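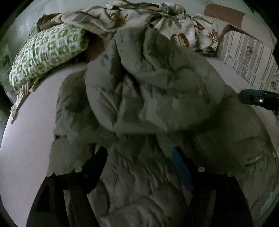 4. Recording a folding demo (soft goods)

Do section 3 first. If the gripper isn't paired the Record light stays amber and nothing gets saved.

4.1 Set up
1. Lay the garment on a flat sheet or bedspread. Plain color underneath is best, patterned bedding pushed back out of the work area.
2. Puffy stuff (down jackets, quilted vests) — leave it crumpled. Do NOT smooth it out first. The policy has to learn the messy start too.
3. Wipe both fingertips. Dry cloth only.
4. Check finger screws. Snug, not tight.

4.2 Record
1. Hold the gripper still over the garment, fingers open. Press Record. Wait for 2 beeps.
2. Come in low. Pinch a fold of fabric between the fingertips, squeeze the trigger slowly.
3. Lift, move, lay down. Let go all the way before you pull back.
4. Repeat until folded. Sleeves first, then hood, then body.
5. Press Record again to stop. One long beep = saved.

Note: quilted fabric pinches best across a puffed panel. On a flat seam it tends to slide out.

Note: slipped grasp? Keep going, regrab. Don't stop the recording. Recoverys are useful.

CAUTION: keep the fingertips off zippers. Teeth chew up the pads.

CAUTION: free hand stays out of the work area while recording. If you touch the garment, press Discard and start over.

4.3 How many
18 demos per garment minimum before first training run. Change the starting heap every time. Storage holds 1,000 clips, after that Record is locked untill you upload (section 6).

4.4 Upload check
Open Skurnano, Sessions tab. Clip count should match the gripper display. If it dosen't, resync before you power off — unsynced clips are lost.

Still mismatched: send the session log to Desta Tsegaye at Mekex support.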